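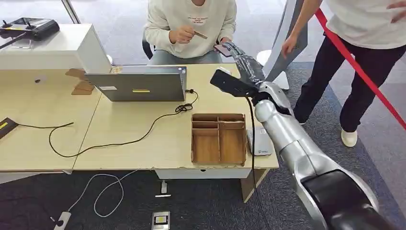 쿠테로(Cutero) 손글씨 레시피 말뭉치

버전 1.4
관리: Ward Visser, 유시아(Jusia) 요리책방
문의: 저장소의 이슈 게시판. 전화는 받지 않습니다. 책방 전화는 책을 사려는 분들 것입니다.

개요

쿠테로는 손으로 쓴 요리 메모를 글자 그대로 옮겨 적은 한국어 텍스트 모음입니다. 헌책으로 들어온 요리책 사이에 끼어 있던 쪽지, 여백에 적힌 잔소리, 달력 뒷면에 적은 김치 양념 비율 같은 것이 들어 있습니다. 레시피 3,261건이 있고, 이 가운데 257건은 제목이 없습니다. 제목이 없는 것은 제목 칸을 비워 두었습니다. 내용을 보고 "아마 된장찌개"라고 채워 넣자는 제안이 있었는데, 제안한 사람과 반대한 사람이 같은 냄비를 두고 한 시간을 다투었으므로 없던 일로 했습니다.

파일 구성

recipes.tsv 본문. 한 줄에 레시피 하나. 줄바꿈은 세로줄 기호로 바꾸었습니다.
notes.tsv 여백 메모. recipe_id로 본문과 연결됩니다.
units.tsv 계량 표현 164종의 목록과 뜻풀이.
CHANGES.txt 바뀐 점. 1.1 버전 기록은 실수로 지웠습니다. 별일 없었습니다.

항목 설명

recipe_id: 문자열. 숫자로 읽으면 앞의 0이 사라집니다. 엑셀로 여시는 분들은 매번 이걸로 이슈를 여십니다.
title: 제목. 비어 있을 수 있음.
body: 본문. 맞춤법은 고치지 않았습니다. "찌게"는 "찌게"입니다.
hand: 필체 구분 기호. 같은 기호는 같은 사람이 쓴 것으로 보인다는 뜻이고, 그 이상은 보증하지 않습니다.
source: 종이의 종류. 쪽지, 책 여백, 달력, 봉투, 기타. "기타"에는 약봉지가 많습니다.
confidence: 옮겨 적은 사람의 확신. 1에서 3까지. 3은 확실함, 2는 그럴듯함, 1은 간장 얼룩 너머로 짐작함.

계량 표현에 대하여

units.tsv를 그램으로 바꿔 달라는 요청이 가장 많습니다. 바꾸지 않습니다. "한 줌"은 그나마 손이라는 기준이 있지만 "적당히"는 기준이 없고, "넉넉히"는 "적당히"보다 많다는 것만 알려져 있습니다. "조금 많다 싶게"와 "넉넉히"의 순서는 아직 정하지 못했습니다. 목록에는 "엄마 숟가락으로 둘"도 있는데, 필체가 다른 세 건에서 나왔으므로 숟가락도 적어도 셋이라고 봅니다.

조리 시간도 사정이 비슷합니다. "30분"이라고 적힌 레시피 상당수가 다음 줄에서 "다 될 때까지 더"라고 이어집니다. 시간만 뽑아 쓰실 분은 다음 줄도 읽으시기 바랍니다.

옮겨 적은 방법

두 사람이 따로 읽고 적은 뒤 서로 맞춰 보았습니다. 다르게 읽은 글자는 세 번째 사람이 정했습니다. 끝내 읽지 못한 글자는 네모(□)로 남겼습니다. "□□를 꼭 넣을 것"이라는 문장이 하나 있고, 무엇을 꼭 넣어야 하는지 아시는 분의 연락을 기다립니다. recipe_id는 02218입니다.

이름, 전화번호, 주소는 지웠습니다. 시어머니에 대한 의견은 요리와 관계있는 부분만 남겼습니다. 관계있는지 애매하면 남겼습니다.

알려진 문제

김치류가 지나치게 많습니다. 제과는 거의 없고, 있는 것도 카스텔라에 몰려 있습니다.
지역 표시가 없습니다. 사투리로 추정하는 것은 자유지만 결과를 저희에게 확인받으려 하지는 마십시오.
탈턴(Talton) 형식으로 내보내면 notes.tsv 연결이 끊어집니다. 고칠 예정이며, 예정은 지난 6월부터 있었습니다.
같은 레시피가 소금 양만 달리해서 여러 번 나오는 경우가 있습니다. 중복이 아닙니다. 의견 차이입니다.

쓰임새

계량 표현 연구, 옛 표기 연구, 저녁 메뉴 결정에 쓸 수 있습니다. 영양 계산이나 식품 안전 판단에는 쓰지 마십시오. 상온 보관에 대한 조언이 여럿 들어 있는데 대체로 낙관적입니다.

이용 조건

출처를 밝히면 자유롭게 쓸 수 있습니다. 본인이나 가족의 글씨를 알아보신 분은 이슈를 남겨 주시면 해당 항목을 내리거나, 원하시면 종이를 돌려드립니다. 원본은 룬드그렌(Lundgren) 상자에 번호순으로 보관하며, 우편물은 금요일에 한꺼번에 부칩니다.

수정 제안

오타로 보이는 것을 발견하셨다면 confidence부터 확인해 주십시오. 3이면 쓴 사람의 오타이고, 그대로 둡니다. 1이나 2이면 기꺼이 다시 보겠습니다.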